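Workshop notebook, packing side
12 November 2025

Kettle on, feet up, and I want to get this down before I forget which of the belt jobs got done and which only got talked about. Reto Camenzind was in for most of the morning and very kindly did the crawling about on the floor, my knees being what they are, so anything below that concerns the underside of the conveyor is his word and I've simply written it up.

The belt itself first

We'd had it stopped since the end of October while we waited for the new return rollers from Eberhard, and I had rather got used to the quiet. The rollers came in a box that could have held a bicycle, packed in so much crumpled paper that I filled a sack with it and have kept it for the parcels. They fitted without any filing, which is more than I can say for the last lot. Reto put them in, I passed him things, and we had the belt back on before the first cup of tea had gone cold.

Tracking was off to begin with. It wandered towards the wall side for the first few turns, and I'm sure I over-corrected, as I always do, so then it wandered back the other way and we had to sit and be patient with it. Quarter turn on the tail adjuster, let it run, look again, quarter turn more. I really do want to underline the letting it run part for whoever does this next. The belt takes its time to settle and if you chase it you'll be there till supper. It ended up 3 mm off centre and has stayed there, and I am perfectly content with 3 mm.

I gave the surface a good wipe down with warm water and a drop of washing-up liquid, nothing stronger. Somebody (it may well have been me, in the spring) once used the citrus cleaner on it and we had a tacky patch for a fortnight that the small parts stuck to like jam. Warm water, soft cloth, dry it off with another cloth. The green does come up beautifully when it's clean, and a dark part shows up on it far better than it did under all that dust.

Side rails

Wiped both. The near rail with all the channels in it is the devil to clean, and I've found the best thing is an old toothbrush pushed along each groove with the vacuum nozzle following behind it in the other hand. Out of those grooves came two screws, a quantity of grey fluff, a pencil stub and the little hex key we all blamed each other for losing. It's back on its hook. The far rail only needed a cloth.

While I was at it I went over the wall panels behind as far as I could reach. They mark so easily, and there was a long smear at elbow height that I suspect has been there since the panels went up. The seams hold the dirt, so run the corner of the cloth down each one. I didn't do the top third. The step stool is still on loan to the paint store and I wasn't going to stand on a crate.

The Clono brackets

These are what we wanted the belt for. The tray of black mouldings for the Clono order has been sitting on the side for weeks, 200 of them, and I promised we'd have them looked over and bagged by the end of the month. They're awkward little things, flat on the bottom with a round boss sticking up, and no two sides the same, so they never lie in a box the way you'd like them to. On the belt they're well behaved as long as you set them down on the flat. Put one down on its edge and it'll topple at the first join and go off sideways.

What I look for, for the benefit of anyone helping:

The base first. Lay it on the belt and press a corner with a fingertip. If it rocks, it goes in the red tub. A tiny rock is still a rock, I'm afraid.

Then round the boss. There's sometimes a thin whisker of flash left at the rim where the mould closed. If it comes away with a thumbnail, fine, take it off and pass the part. If it needs a knife, red tub.

Then the inside of the boss, held up to the lamp. Any white stress marks and I'd rather not send it.

By lunch I had 156 passed and 11 in the red tub, and the rest still to look at this afternoon. Most of the rejects were rockers. I have an idea they were stacked while still warm, and I'll put that in the letter when I write to them, gently, as they've been very nice about the delay.

The light over the middle of the belt is still a bother. It throws a pale band right across the green, and when a part sits in it you lose the edge of the base altogether. I've taken to looking at everything a little to one side of the shine. Reto suggests a sheet of tracing paper over the fitting, which sounds like something that would fall down in the night, but I've said we can try it. A proper diffuser would be better. Relis do one that clips on, and I've put it on the list for the next order along with more cloths.

Bags and labels

Small change here, please note it. We've moved from the loose bags to the Jokby ones with the press seal, ten to a bag, label on the front under the seal and not over it. I did the first few with the label over the seal, out of habit, and had to peel them all off again. The bags go in the shallow carton, standing up like records in a shop, and you can then read every label without lifting anything out. I was so pleased with this that I made Reto come and look. He was polite about it.

Left to do

Finish the Clono tray and write up the final count on the inside of the carton lid.

Tracing paper over the light, or at least have a go.

Fetch the stool back and do the tops of the wall panels.

Oil the hinge on the cupboard where the cloths live. I can hear it from the yard.

Look at the tail end of the belt again after a full day's running and see whether it's crept. If it has, write the figure in here with the date, so we can tell if it's the same creep we had before the rollers or a new one all of its own.

A part on the belt, well towards the middle:

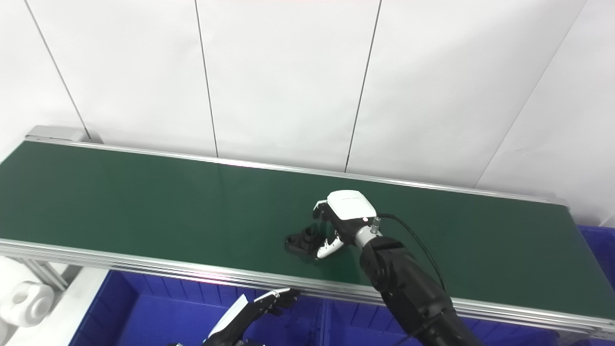

Stores and oddments

The crumpled paper from the Eberhard box is in the sack behind the door. Do use it. The old return rollers are under the bench, wrapped in a dust sheet, and I'd like to keep them until the new ones have seen out the winter, though one has a flat you can feel with your palm. We're down to the last roll of labels and there's only a dribble of washing-up liquid left, so I'll bring a bottle from home.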